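Hajar El Sherbiny on 15 years of sewing for Hescombe

Last updated: February

Hajar El Sherbiny makes and alters clothes from the back bedroom of her house in Hescombe. She learned on a machine her mother bought in 1973.
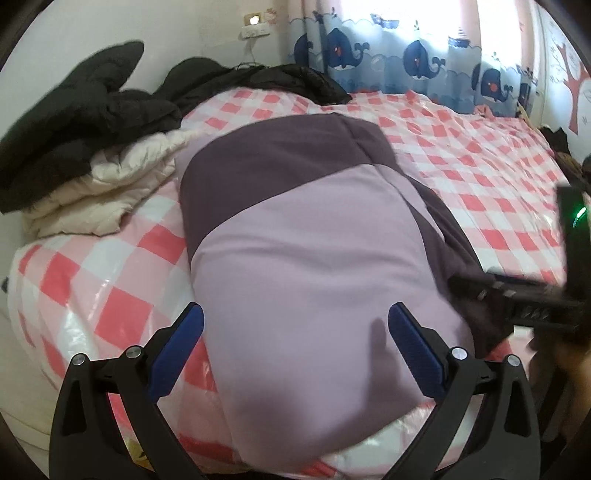
Starting out

Her first paid work was hemming pants for the Loster dry cleaner. "They sent over 2 bags a week and I did them at night," she said. "I was slow. I redid a lot of hems."

She now takes dresses, school uniforms and coats. Coats pay best, though she turns most of them down in the fall when uniforms come in.

On fabric

El Sherbiny buys from a warehouse in Ruditmont that sells ends of rolls. She washes everything before cutting. "People skip that and then the sleeves come up short," she said. She likes two colors in one piece and says the seam between them should be pressed from the back first.

On prices

A lined dress costs $200, paid half up front. She raised it last year after thread and zippers went up. "I lost one customer," she said. "She came back for a skirt."

She is teaching a beginners' class at the Boros library this spring.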